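Wirkenex 互助社区 > 车辆与出行 > 日常使用

后车门中控锁时灵时不灵，一下雨更严重，店里说要换锁块总成，值得换吗？

状态：已解决　标签：中控锁 车门 线束 二手车 维修报价

二手家用车，买来的时候车况还可以，最近右后门开始闹脾气。按遥控，别的门都“咔哒”一声锁上了，就它没反应。手动能开能关，玻璃升降也跟着抽风。店里报了价我觉得有点贵，想先问问大家再决定。

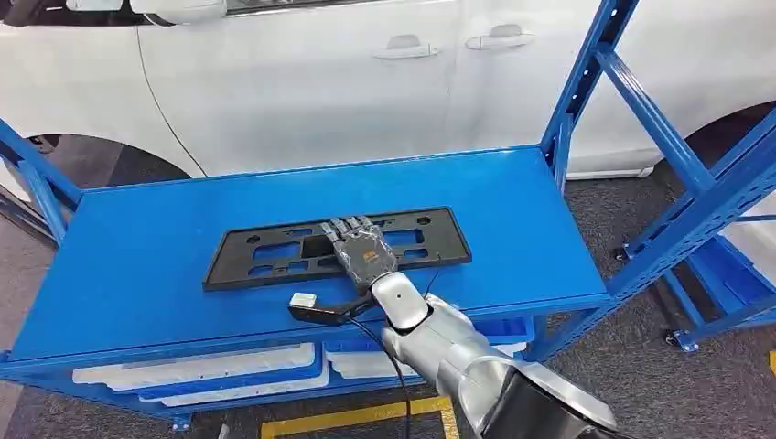

豆腐脑不放糖
提问者 · 社区会员

补充一下详细情况，上面写得太急了。

这台车在我手里4年了，一直没出过什么大毛病，就换换机油、换换电瓶。右后门这个问题是五月开始的，刚开始一个星期也就碰上一两回，我还以为是遥控器没电，换了电池，没用。后来发展到下雨天基本必犯，晴天又像没事一样，特别气人，每次开去店里它就表现得好好的，像小孩进了医院突然不咳嗽了。

具体症状我自己记了一下：

遥控锁车，右后门不落锁，有时候隔几秒自己补一下“咔哒”；
玻璃降下去正常，升上来有时候走一半就停，松手再按又能走；
仪表盘偶尔提示车门没关好，可我明明关得很严，下车重新关一遍也还提示，过一会儿自己灭了；
门里的那个喇叭有时候不响，过个坎又响了，这一条我一开始没往一块儿想，写的时候才想起来。

我去的是家附近的 Hultlow 快修，师傅拿电脑读了一下，没有故障码，然后说多半是锁块坏了，建议换总成，报价2686元，含工时。我问他能不能只拆开看看，他说拆门板也要收钱，不如一次换掉省事。我当时就犹豫了，这车现在也不值几个钱，花这么多修一个后门的锁，家里人还说要不就别修了，反正后门平时坐的人少。可是锁不上总归不放心啊，尤其停在路边过夜。上周二晚上我就专门下楼去手动锁了一次，穿着拖鞋，还下着雨。

还有，我们过阵子要回老家，单程110公里，后排要坐老人，要是半路提示车门没关好，我得紧张一路。

所以想请教：到底是不是锁块的问题？有没有办法自己先判断一下？我动手能力一般，换过灯泡和空调滤芯，门板没拆过。先谢谢各位！

老酸菜坛子
热心会员

换呗，这种东西坏了就是坏了，修来修去更费钱。我以前那台也是锁块，换完再没犯过。不过价格可以砍一砍，别在第一家就定，多问两家，拆车件便宜不少，拆车件我觉得没啥问题。

半夜修水管的
资深会员 · 被采纳

先别换锁块！楼主你自己写的症状里其实已经把答案写出来了，就是喇叭那一条。

你想啊，锁、玻璃、喇叭、门没关的提示，这几样东西各管各的，锁块坏了顶多影响锁和门开关信号，它管不着喇叭，也管不着玻璃升到一半停住。几样不相干的东西一块儿犯病，还跟下雨、跟过坎有关系，那就得找它们共同走的那条路，也就是从车身穿进车门的那束线。我自己的车前年就是这个毛病，左后门，症状跟你几乎一样，只不过我那个先是玻璃不动，锁是后来才跟着坏的。我当时也被人劝着换升降电机，钱都差点付了，后来在这个版里翻旧帖翻到一个说线束的，晚上拿手电筒下去看，一看果然。
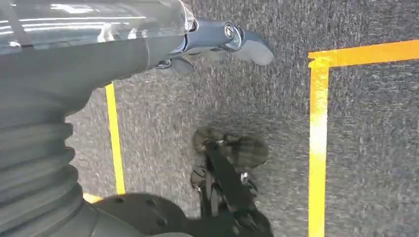 车门线束断线，多半断在门轴那一侧，车身和门之间露出来的那一小段。你把门开到最大，蹲下来往铰链那边看，上下两个铰链中间通常能看到一根橡胶套，线就藏在里面。不知道长什么样的看图左边那截灰色的、一圈一圈起棱的套子，车门上的一般是黑的，要细得多，但就是这种带褶的样子，褶子是为了让它能跟着弯。麻烦也就出在弯上，门每开一回里面的线就折一回，套子是软的扛得住，铜线年头久了扛不住，外皮先裂，然后芯一根一根地断，断到最后似连非连，门的角度稍微一变它就通一下断一下。雨天潮气进去，裂了皮的地方再长点绿锈，就更不灵了。

你自己可以这么试，不用拆门板，也不用什么工具：

先把门开着，让家里人坐驾驶位上一直按右后门玻璃的开关（钥匙通电就行，不用打火），你在外面用手轻轻捏那根橡胶套，前后左右掰一掰。要是玻璃跟着你的手一动一停，就基本可以断定是线了。然后音响打开，放点有人说话的节目，再掰一遍，听喇叭断不断。我当时掰到某个角度喇叭突然“刺啦”一声，把我吓一跳，哈哈，但是心里那叫一个踏实！

注意手别伸到门缝夹手的位置，也别让小孩在旁边关门。

试出来是线的话再往下走。套子两头一般是卡进去的，一头卡在车身，一头卡在门上，用手指顺着边一点点往外抠，硬撬容易撬豁，豁了以后进水。有的车车身那头还带一个插头，得按住卡子再拔，别生拽。套子退下来一点，就能看到里面的线，一根一根捋着看，有裂皮的、发绿的、捏着中间发软没筋骨的，都算。外皮看着好但里面断了的也有，轻轻拽一下，皮会被拉长的那种就是芯断了。

修的话，要么自己接，要么找个汽车电路的小店接。自己接有几个坑我踩过：

动手前把电瓶负极拆了，我第一次偷懒没拆，烧了一个保险，还得翻说明书找是哪个。

接头别全挤在同一个位置，错开来，不然套子塞不回去，弯的时候也硬邦邦的。最好是加一小段新线，把接头挪到套子外面不弯的地方去。新线要用软线，家里装修剩的那种硬芯铜线千万别用，过不了几个月又断。

别光用黑胶布缠，夏天一热就流胶，一手黏。用热缩管。

接完先别急着塞回去，把所有功能试一遍，门开开关关试一遍，再塞。

有绿锈的插头我是用 Semwal 的触点清洁剂喷的，喷完晾一会儿再插，别的牌子应该也行，我手边就这个。

如果去店里做，别去快修连锁，找那种专门看电路的，进门直接跟师傅说“麻烦帮我看一下右后门过门线束”，别说“锁坏了”。你说锁坏了他就顺着锁给你修。我那次找的小店，师傅拿着烙铁坐个小板凳弄了一下午，收的工钱比你那个报价低太多了，具体我就不写了，各地不一样，免得你拿着我的数去跟人家吵架。

没有故障码也不奇怪，很多车这一路的断续故障是不记码的，或者记了又自己清掉，所以电脑读不出来不等于没毛病。我自己手机上装的 Erkico 也读过，啥也没有，干干净净。

对了，老人坐后排的话，修好之前顺便检查一下儿童锁是不是被谁拨过去了，我家就闹过这个乌龙，里面死活打不开门，全家以为又断线了。

西瓜只吃中间
新手上路

同款毛病路过。我没楼上那么能折腾，整条门线束换了新的，原厂件加工时花了将近3000块，说贵也贵，但是我那个断得太多了，师傅说接不过来，接完也是一坨。所以楼主先看看断几根再说吧，一两根肯定接，要是满手都是绿的就别省了。

另外不太同意一楼说的拆车件，线束这东西拆车件跟你原来的一样老，也是弯了那么多年的，装上去没准哪天又断了。锁块倒是可以考虑拆车的。

还有一个别的可能，门板下沿的排水孔堵没堵？我朋友的车下雨后门里能听见水晃荡的声音，锁也不灵，捅开排水孔流了一地的水，后来就没事了。这个不花钱，拿根扎带捅一捅就行，别用铁丝，会划漆。

豆腐脑不放糖
提问者 · 社区会员

回来反馈一下！昨晚吃完饭就拉着家里人下去试了，她在前面按玻璃，我在后面捏套子，往上推的时候玻璃就停，一松手又走，来回试了好多遍都一样。喇叭也是，刺啦刺啦的。排水孔也捅了，出来一点泥，没有水。

套子我抠开了车身那一头，看见有一根棕色的已经断开了，旁边一根蓝色的皮裂着口子，别的看着还行。我不敢自己接，拍给附近一个修电路的师傅看，他让我后天上午开过去，说不用换锁块。

就是套子我塞不回去了，现在半耷拉着，先拿塑料袋包了一下。请问这样开两天要紧吗？

半夜修水管的
资深会员 · 被采纳

不要紧，断开的那根头上先包点胶布，别碰着铁皮就行，这两天后门少开。套子塞的时候抹点洗洁精水，一滑就进去了。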